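Chapter 3
Operating Rules for Outdoor Mobile Robots

A robot that leaves the building leaves most of its safeguards behind. Fences, floor markings and fixed lighting are no longer available, and the rules in this chapter replace them.

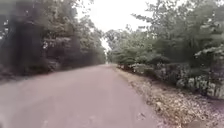
The first rule concerns the operating area. It must be defined in writing before any run – surface, width, slope and permitted weather. The Kirnlow procedure, used in the exercises, limits a single run to 249 meters and requires a stop test every 18 meters. Section 3.1 covers the stop test.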